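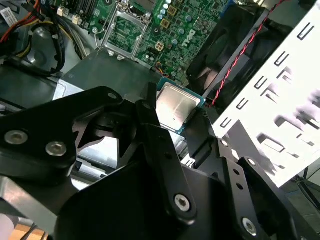

The workshop on Balta lane is open to anyone with a membership card and a reason to stay late, and the man I went to see on 22nd April had both. He's been building a robot arm in there since December, evenings mostly, and he has now got it working on old desktop computers. He'd picked a Dell with its side open, the load plate up and the pins of the socket bare, and he talked to me in a near whisper, eyes on the processor by the fingers. "Those pins are what keep me awake," he said. "Bend one and that's your board gone."

I asked why on earth you'd start with a processor. Why not something you can drop? He laughed at that (I think he gets it a lot). "I did start with things you can drop! I did wooden blocks for weeks. I got bored stiff."

The arm is called Feyisa and this is the second one. The first was mostly printed parts and it sagged. For this one he had the plates cut by Drernorell, a little firm that'll do short runs if you're patient, and he paid 80 pounds for the lot, "which I thought was robbery until I bolted them together and nothing wobbled". The control program is his own, all 3266 lines of it, and he's quite proud of the number and a bit ashamed of the contents.
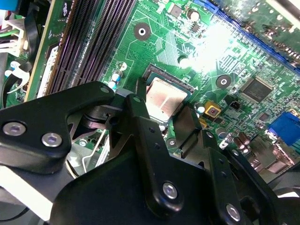
What he's really after is the touch. Closing the fingers is easy, he told me, it's knowing when to stop. He started with a Prinex force sensor and had it running at 30 readings a second, then decided that was far too slow and spent most of a wet weekend rewriting things. "My wife thinks I'm repairing computers. I've never repaired one in my life."

Would he let other members have a go? He went a bit quiet. "On the blocks, yes. They can have the blocks."

He's after more old desktops, by the way, working or dead, so if you've got one under the stairs leave it on the shelf by the kettle.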